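An afternoon at the Hundton sleep lab open house

Posted in Visits, Health 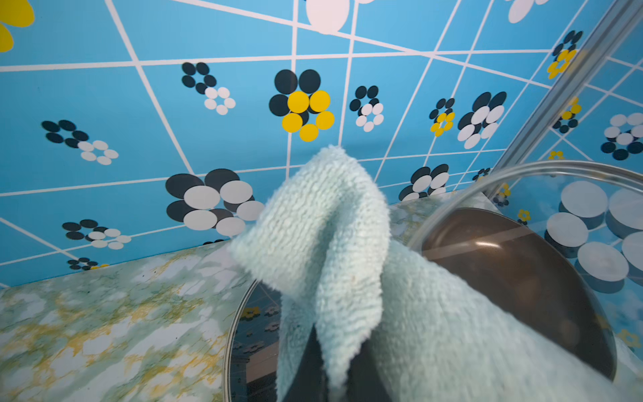

I had been meaning to get over to Hundton for the sleep research open house ever since my sister forwarded me the flyer, and this July I finally did it. Regular readers know I'm a terrible sleeper and have been since college, so I went in with a notebook full of nosy questions and a very large iced coffee (yes, I know).

Parking first, for anybody thinking of going next year. The lot behind the clinic building was full by the time I got there and I ended up on the street by the pharmacy, four blocks away, in the heat. There's a shuttle from the library that I only heard about on my way out. Take the shuttle!

The sleep lab is on the second floor and they run the tours in small groups. Ours was led by Freya Holroyd, a sleep technologist who works nights and had stayed up specially to show us around, which made me feel a bit guilty for every time I've complained about an early alarm. She started us off in one of the bedrooms. I was expecting something like a hospital ward, and it's closer to a decent motel: real bed, curtains, a little lamp, a reading chair. The giveaway is the box on the wall behind the headboard where all the wires plug in.

A man in our group volunteered to get wired up, and she put sensors on his scalp, beside his eyes, on his chin and on his legs. It took a lot longer than I thought it would. She measures the head with a tape and marks it with a grease pencil before anything gets stuck down, and she said the paste washes out with warm water and conditioner. He looked ridiculous and was very good about it. Then we all trooped across the hall to the control room and watched his brain waves on the monitor while she asked him over the intercom to close his eyes, look left, look right, grit his teeth. When he gritted his teeth the whole screen went black with scribble. I could have stayed in there all day.

The study they're recruiting for now is about teenagers and deep sleep. Deep sleep drops off during the teen years, and the Hundton group wants to see how that lines up with attention and mood. They have 244 kids signed up so far, and each one comes back for a night in the lab every year. The part that got me was the home part. The kids wear a wristband made by a company called Bralo for two weeks before each visit and keep a diary, and Freya said the diaries are the best reading in the building. One boy wrote "slept" every single day and nothing else.

After the tour there was a talk in the conference room by Barry Pickering, who runs the study. I'll be straight with you, the first half was over my head. There was a long stretch on slow waves and how they sort them by size, and a slide with so many colored lines on it that the woman next to me laughed out loud. But the second half was great. He took questions for 30 minutes and didn't duck any of them. Somebody asked whether their son should be on melatonin and he said that was a conversation for the pediatrician and he wasn't going to guess from a podium. Somebody else asked about later school start times and got a long answer, mostly in favor, with a lot of grumbling about bus schedules.

I asked mine too - whether a person who has slept badly for twenty years has done some kind of permanent damage. He said he gets asked that at every open house, that the research on adults is much messier than the headlines, and that if I was worried I should ask my own doctor about a referral. So I've made an appointment. We'll see.

Snacks were in the hallway and were better than they needed to be. There was a table from the Prarard Foundation with pamphlets on insomnia, and a poster session by the grad students. I spent ages with a student named Qian, whose project is on naps, and who was so excited about naps that I went home and took one.

If you want to go next year, sign up early. The last tour leaves at 4 and they turned people away at the door for that one. Kids are welcome, but the control room gets crowded and the little ones in our group were bored by the talk. Bring a sweater, the bedrooms are kept cold.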